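Cuaderno de mercado, mesa de gas y electricidad
24 de julio de 2026

Revisión del modelo de curva corta tras el cambio de la serie de entradas por Brestivham. La serie antigua venía en hora local y la nueva en UTC, de modo que el día de gas quedaba desplazado en los ficheros horarios. Corregido en la carga, no en el histórico. El histórico sigue pendiente desde enero.

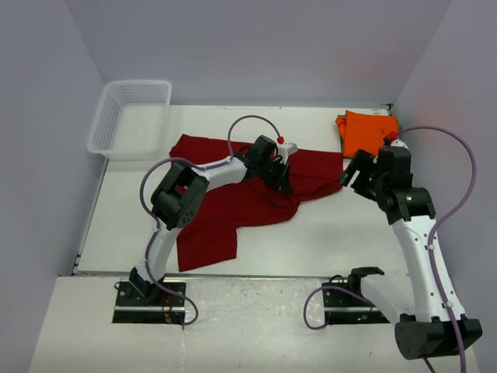
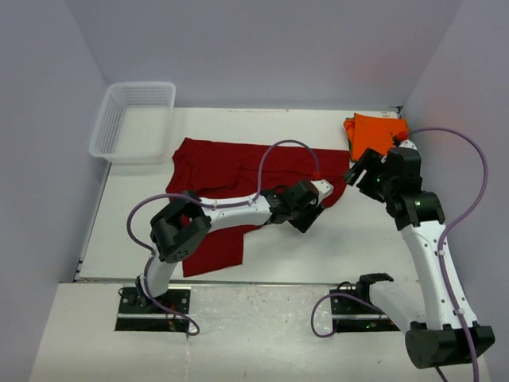
Tela rojo oscuro extendida sobre la mesa blanca, cesta blanca vacía en la esquina.

Rehecho el balance diario con la serie corregida. El residuo baja en los días de nominación estable y apenas cambia en los de parada no programada. La parada de Mevar sigue apareciendo como caída de demanda en lugar de caída de oferta. Causa: el identificador del punto de entrada cambió al renovarse el contrato de interconexión y la tabla de equivalencias conserva el anterior. Añadida la fila que faltaba. Falta relanzar.

Almacenamiento Jugah: la inyección declarada y la medida difieren en 2 GWh al cierre del día de gas. Se toma la medida. Si el operador publica revisión, se sustituye y se anota aquí.

Electricidad. El spread limpio de la central de Watine se calculaba con el rendimiento nominal a plena carga. Para las horas de carga parcial paso a la curva escalonada. El primer ajuste salió con 3000 horas de muestra; al quitar arranques y horas con telemetría repetida quedan 2151. El coeficiente de viento conserva el signo y pierde peso en las puntas de tarde. No toco el de temperatura hasta ver un invierno completo.

Prueba con ventana móvil de 20 días: el error de la base del mes siguiente mejora, el de la punta empeora. Probable sobreajuste a la última semana, con viento muy bajo. Repetir excluyéndola antes de decidir.

Aviso para quien use la hoja de posiciones: la columna de GNL mezcla regasificación prevista y nominada. Hasta que se separe, usar solo la nominada.

Pendiente:
relanzar balance con la equivalencia de Mevar
pasar el histórico a UTC
comprobar el precio de CO2 usado en el spread de Watine (cierre o liquidación)
guardar la versión anterior del modelo antes de sobrescribir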